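Edum Height-Adjustable Group Table

Product code: Edum 700
Range: Early years and primary furniture
Supplied by: Britside Educational Furniture

The Edum group table is intended for nurseries, reception classes and primary schools that require a single working surface for several activities during the day. It is suitable for construction play, drawing, reading in small groups and supervised meals. The table may be used alone or joined to a second table of the same height with the linking clips supplied.

The legs adjust in steps between 400 mm and 700 mm. Adjustment is made with the key provided and should be carried out by an adult, with the table turned on its side. All four legs must be set to the same mark before the table is returned to use. Two of the legs may be fitted with lockable castors, which are ordered separately.
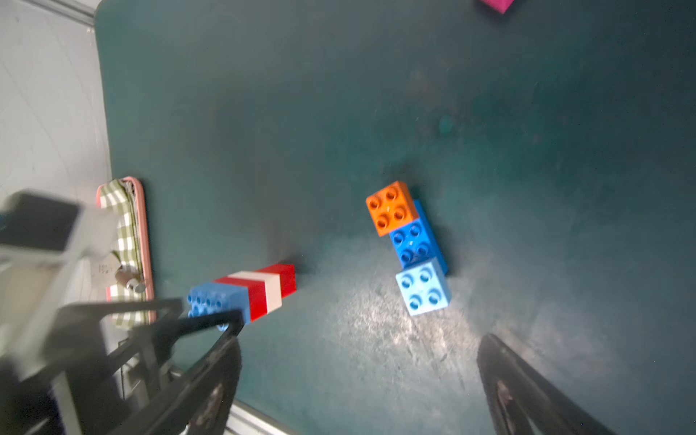

The top has a matt finish to reduce glare from overhead lighting and windows. Edges are rounded and sealed. Tops are available in 11 colours, and customers replacing part of an existing set are advised to request a colour sample before ordering, as shades may differ slightly between production runs.

Care and cleaning

Wipe the surface with a damp cloth and mild detergent, then dry. Paint and glue should be removed before they harden. Abrasive pads and solvent cleaners will damage the finish and are not covered by the guarantee. Leg fixings should be checked at the start of each term.

Delivery and assembly

Tables are delivered flat-packed to a ground-floor entrance. An assembly service is available at additional cost and must be requested when the order is placed. Orders for the summer holiday period should be received by the end of May. Deliveries are not made to school sites after midday on a Friday.

Guarantee

The frame and top are guaranteed for 2 years against faults in materials and workmanship. Castors and linking clips are regarded as wearing parts and may be purchased individually.

Related products

Nusunico stacking chair
Ichikawa low storage unit

Enquiries concerning school and local authority orders should be addressed to Adelmo Caputo, Contract Sales, Britside Educational Furniture.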